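Subject: Re: [bimanual-data] cube sorting set, second batch

From: Remasville bench

The quoted message asked for the state of the second batch and whether the layout rules have changed. Answers under each point.

> How many demonstrations are usable, and are you still
> starting from a random scatter? Asmont would like to
> mix your set with ours before the January training run.

The batch stands at 417 episodes, of which 57 are marked as failed and kept in a separate folder. The target is still 2,000. Please do not drop the failed ones when you merge; the label is in the episode header, field 2.

On the starting layout: colours and positions are drawn at random, but we no longer reject draws in which cubes end up close together. The first batch had too many isolated cubes, and the policy trained on it closed its fingers on two at a time whenever they stood side by side. The fixed view now gets a mix of both cases.
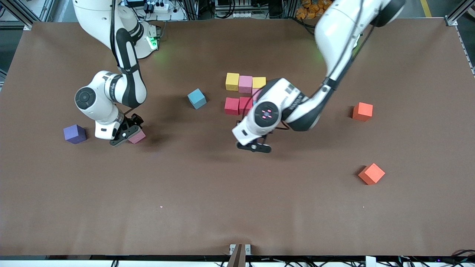
Fixed view, both arms over the mat, colours part grouped and part spread out.

Two points about that view. An arm can hide a cube for much of an episode, so anything that relies on the fixed camera alone will lose track of it. The shadows of the arms are also dark on the brown surface. We tried masking them and the result was worse than leaving them in, so the files are unmasked.

The wrist streams are stored at full rate and are not resampled to match the fixed view. Use the timestamps. Atanasov format readers before the last release assume equal frame counts and will pair the wrong frames without giving an error.

Exposure on the wrist cameras is locked per session. Pink and red are the pair to watch if you train on colour names: the same cube can shift a fair way between the fixed view and the wrist view. We label from the fixed view and copy the label across. 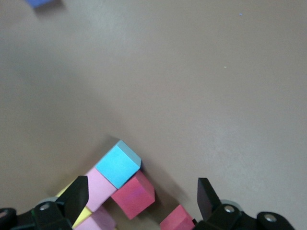
Vovinix: we would sooner have the colour labels made separately for each camera. Copying them across hides the very error we want to measure, and relabelling later costs more than doing it at capture.

Agreed in part. We can add a second label field for the wrist streams from the next session onwards, but the 417 already recorded will stay as they are unless someone else has time to go through them. The converter script needs a small change for the extra field and will be posted to this list before the next upload.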